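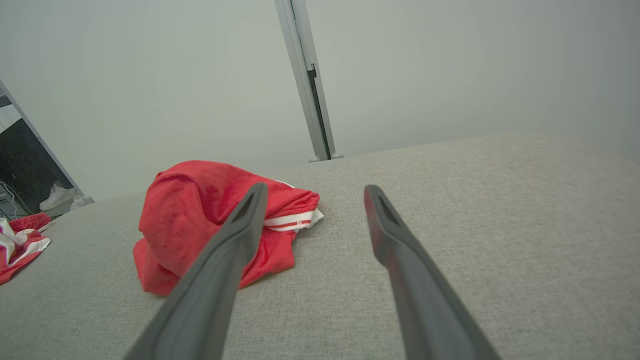
Rotich Gripper Evaluation Group -- Set-up Guide, Section 9

9. Comparing finger sets on soft goods

Use this section when testing the Badeo and Fasport finger sets on fabric. Complete wrist camera calibration (Section 8) first.

1. Mount the finger set and start the Follow controller. Confirm that both fingertips show in the wrist view.

2. Place one bunched garment on the cushion. A bright red item stands out well against light gray upholstery.

3. Jog the arm until the open fingers point at the cloth. One finger may overlap the garment in the camera view, as it does here. Overlap alone does not mean contact.

4. Set the closing speed to 2 and the hold time to 300 ms.

5. Close, lift and log the result under the finger set name.

6. Drop the garment, bunch it again by hand and repeat. Run nine trials per set.

NOTE: Keep other fabric away from the target. Red areas on a second item can pull the color tracker off.

NOTE: Mirrors at the side of the view may produce false detections. Mask that area in the controller -- do not crop the image.

CAUTION: Do not drive closed fingertips into the cushion. If error 908 appears, release the arm and restart from step 1.

Questions about trial logs go to Clementina Aguiar. Finger sets are issued by Şükran Ateş.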